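Programming Meeting — Minutes
15 April 2023

We use cookies to improve your visit. By continuing you accept our cookie policy. Accept | Settings

1. Previous minutes
Approved with one correction: the Wodau license covers streaming only, with no broadcast rights.

2. "Clastholm" (baking competition, season two)
Episode count set at five. Delivery of the final cut moves to May. Captions will be supplied in English and Spanish; the Spanish file for the opener failed the timing check and goes back to Chowdhury. Applications closed at 3083, of which 498 passed the first screening. Casting will send the short list to Legal before any calls are made.

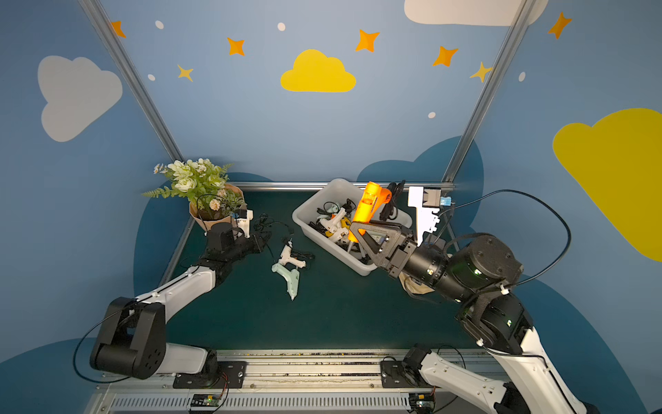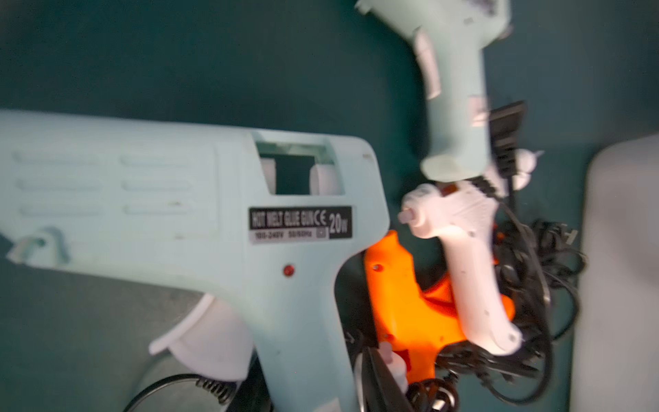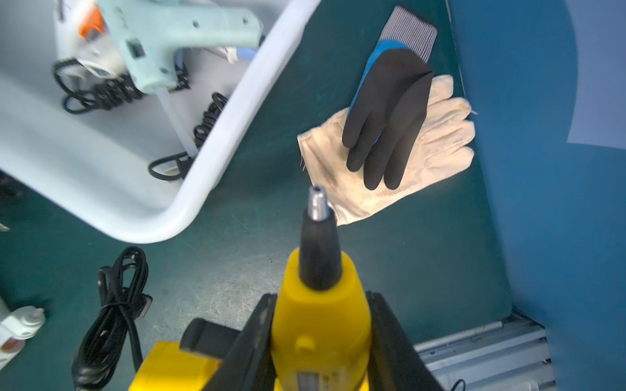 Sewwandi Abeysekara asked whether all the episodes should go up on one day. Her preference was for a weekly release — the judging result leaked within hours last season. Agreed in principle, subject to Nuverine confirming its ad slots.

3. Regional release
Canada and Ireland to follow the US date by one week. Australia remains open; the contract draft lacks a territory clause.

4. Actions
Chowdhury: corrected caption file.
Legal: territory clause, Australia.
Abeysekara: weekly schedule, draft for the next meeting.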